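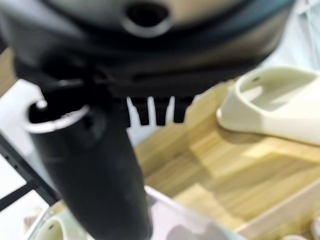
What does a cool proof overnight do for a seeded rye? It gives the crumb time to set up and take on water, so the loaf slices clean the next day and the sour comes through without that vinegary edge.

25th September
Amr Badawi

That's the question I came in with and I'm writing the answer at the top so whoever opens this book next doesn't have to dig for it. Very happy with this batch!

Started from the Tolldale rye, the darker grind, with the Nasivham starter refreshed twice the day before. It had a lovely smell by the second feed, more like apple skin than yoghurt. I've been keeping it stiffer than the old notes say and it seems to like that (it was getting soupy and sulky back in February, when the back bench was so warm).

Seeds: sunflower, linseed and a bit of pumpkin. Soaked them in boiling water with the salt and left them till they were cold right through. Last time I was impatient and tipped them in lukewarm, and the dough ran away on me. Drained weight matters here. I'd been logging the dry weight only, so half of the older entries can't really be compared with this one. From now on please write both.

Mixed by hand with a wet scraper, two minutes, no more. Rye doesn't want kneading and every time I forget that I end up with a bowl of glue and a sore wrist. Into the tins at just over half full, smoothed the tops with a wet spoon, dusted with flour so the cracks would show.

Split the batch:
A - bench proof, baked the same evening
B - lidded and into the cool cupboard, baked first thing

A came up quickly, with big cracks in the flour. Good colour. I couldn't wait and cut it too early, so the knife dragged and the middle looked underdone, though I think it was mostly just too fresh. Flavour mild, a bit flat, nice with butter.

B hardly seemed to move overnight and I nearly left it longer. Glad I didn't. It had fine pinholes all over the top, which the Plutia booklet gives as the sign to bake, and it rose another finger width in the oven. Rested it wrapped in a tea towel for more than 25 hours before cutting. Beautiful! Even crumb, seeds spread right to the corners, and it came off the knife in slices thin enough to see light through. The sourness is rounder too, almost malty.

Oven was the Kuster, started hot with the lid on, then turned down and lid off for the last stretch. The left side still colours faster. I turned the tins halfway and that mostly fixed it, but the end loaf of B has one dark flank. Doesn't bother me, though it would if we were selling them.

To try next:
- B again with the molasses left out, to find out how much of the malty flavour is the flour
- 14 hours in the cupboard against the full night
- toasting the sunflower seeds before the soak
- lining the older tin, it stuck at the corners again

There's a heel of each in the bread bin, labelled. Please have some and write what you think underneath, even if it's only a word or two. The starter is fed and back on the top shelf of the fridge with a new lid.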